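Chapter 4
Reading the Policy Before the Loss
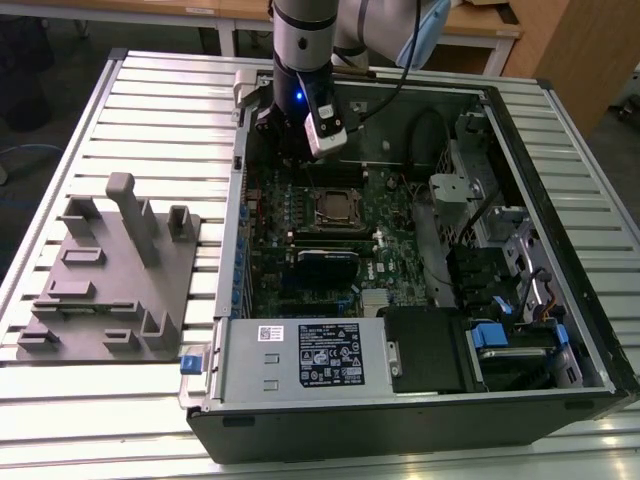
Most people who buy insurance for a small business read one page of it. They look at the declarations page, see a large number next to the word "limit," and put the folder in a drawer. The large number is real. Whether any of it will ever be paid depends on the other pages, and this chapter is about those.

Consider a print shop in Lindum owned by Ryszard Nowakowski. He carried a business owner's policy from a carrier we will call Trodex, sold to him through the Jakubowski agency with a brochure that promised "complete protection." One Friday in July a supply line in the unit upstairs let go, and by morning his stockroom was ruined. He filed a claim and waited 11 weeks. The check covered the paper stock, less his deductible. It did not cover the customer artwork he was holding, the income he lost while the shop was closed, or the cost of hauling out wet drywall.

Each of those refusals had a sentence behind it somewhere in the policy. The artwork belonged to others and fell under a separate, much smaller limit, already used up by an earlier claim. Business income coverage had been offered and declined, on a form Nowakowski signed without remembering it. Debris removal had a cap, and the landlord's policy was supposed to respond first.

Was he cheated? The usual answer in the trade is no, and as a matter of contract law that answer is probably right. Students should still be slow to accept it. A phrase like "complete protection" does some work in the buyer's mind, or no one would pay to print it. Courts in many states will read an unclear term against the company that wrote it, but a brochure is generally not part of the contract, and the policy will often say so.

4.1 The parts of a policy

A commercial property policy can usually be sorted into 5 parts: declarations, insuring agreement, exclusions, conditions, and endorsements. The insuring agreement gives, and the exclusions take back. Endorsements may do either, and they override the form they are attached to, so read them first.

Conditions get the least attention from buyers. They set out what the policyholder must do after a loss, such as giving prompt notice and protecting the property from further damage. An insurer looking for a reason to pay less will often start there.

Before going on, find a commercial policy you are allowed to read, and mark where each part begins. Expect it to take roughly 2 hours.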